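Course handout, unit 3: Reviewing a two-arm kitchen kit
Prepared by Maricel Aquino, 1st June

In this unit we look at the Skotadico kit, which the company Rindosden offers to teaching labs. Please read the offer sheet before you come to the lab. The kit has two arms with parallel grippers, one head camera and one small camera at each wrist. The support contract is paid separately, and for me this is the weak point of the offer.

The practice task is called Grasex. It uses dry rice, a metal bowl and a clear measuring cup. Transparent things are difficult for many vision systems, so the cup deserves your attention when you write the review.

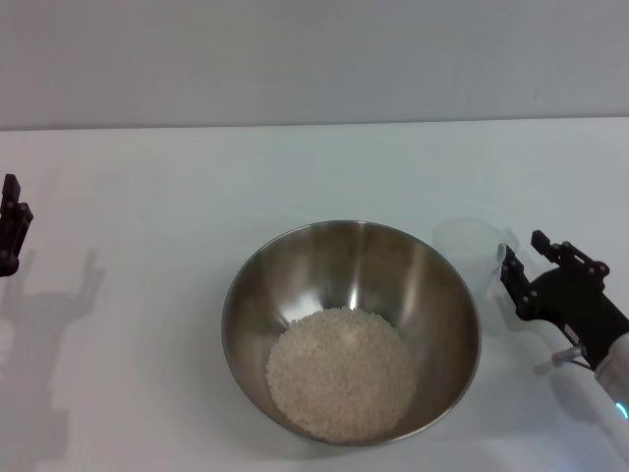
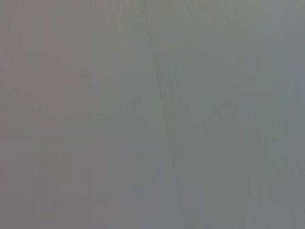

First the head camera, then a wrist camera, same occasion.

For the review, each group runs the task 12 times and writes down every result, also the bad ones. Do not change the gripper force between the runs. If the software stops with an error, copy the full message in your notebook and ask Arnel Talavera before you restart.

Your text should answer these points:
Is the setup guide clear for a beginner?
What information does each camera give, and which of them could you work without?
Would you pay for the support contract?

Maximum length is 800 words. Send it to the Panganiban course folder. Groups who share one kit still write separate reviews.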